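June, afternoon. Fruit sorting layout, brown table.

Purpose of the session: settle how the fruit is laid out between the blue basket and the two cream trays before Begoña Barrios writes up the placement sheet. Notes are in the order I did things.

## Stock

Fruit came from the Kelness order, opened at 2:15. Kept for the table: peach, lemon, orange, pear, dragon fruit, red apple, yellow-green one, small red one. The rest went back in the box under the Haddadin shelf. Two of the spare peaches have soft spots near the stem and should not be used past today.

Weights, kitchen scale, tray tared:

| item | g |
|---|---|
| orange | 185 |
| lemon | 85 |
| dragon fruit | 300 |

Did not weigh the others. The scale went into low-battery mode after the dragon fruit and the reading drifted. Batteries are on the Omodis list.

## Containers

- Basket: light blue plastic, slotted sides. Stock number 2214 on the Flovotlow invoice. The slots are useful for checking from the side whether anything is left on the bottom. Rim is thick enough to lift it with one hand when loaded.
- Trays: cream, rectangular, rounded corners. Same shape, so either can go in either position. I did not label them. Label them.

The paper liners we tried first are out. Round fruit moves more on paper than on the bare tray, and the liner edge curls up under the lemon. Bare trays from now on.

## Placement

Basket near the middle of the table. Both trays to the right of it, one farther back and one toward the front. Squaring the trays to the table edge made no difference to anything I could measure, so I stopped doing it. A slightly angled tray is fine as long as it clears the basket.

Far tray takes apples, peach, lemon. Near tray takes the rest. Reasoning for the split: the peach bruises and should be set down once and left alone, and the far tray gets less traffic. Keep the peach at the back left corner. The lemon can go anywhere forward of the others, it holds still on its side.

The dragon fruit is the awkward one. The scales catch on the tray rim and the body is too long to sit flat next to the orange if the pear is already in the middle. Options tried or considered:

1. Dragon fruit first, then pear, then orange. Works, but fixes the order.
2. Dragon fruit along the left edge, allowed to ride on the rim. No order needed, less tidy.
3. Drop the dragon fruit and use a second orange. Begoña wants to keep it for the color and the odd shape. Agreed.

Going with option 2 for now. If it rolls off more than once in a session, revert to 1.

Pear goes in on its side. Standing it up wastes time. Stem direction does not matter, but the stem on this one is short and will snap if it is used as a handle.

## Order of emptying the basket

No fixed order. Large pieces first leaves the small red one loose on the bottom, where it can end up against a side wall. Small pieces first is slower because they sit under the others. Prefer large first and accept the loose one at the end.

Basket should not be filled above the slots. Earlier load had the yellow-green one on top of the peach, and the peach now has a thumb-sized flat area. Peach goes in last if the basket has to be reloaded.

Table at the red-fruit stage, trays to the right of the basket:

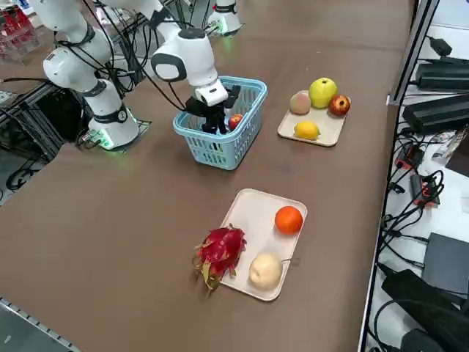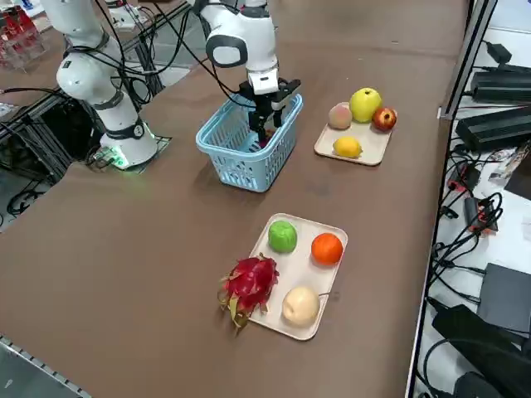
## Open items

- Label the trays (A and B, marker on the underside).
- Wipe the table under the near tray. Sticky patch, probably from the cut orange at the previous session.
- New batteries for the scale, then weigh the apple, pear and peach.
- Ask Begoña whether the placement sheet should name fruits or positions. I would name positions. Fruit gets replaced every few days and the peach will be a plum by the time stone fruit changes over.
- Repeat with the basket turned a quarter turn. The long side may be easier to reach over from the tray side.
- Fruit back in the fridge at the end of the day, except the lemon and orange.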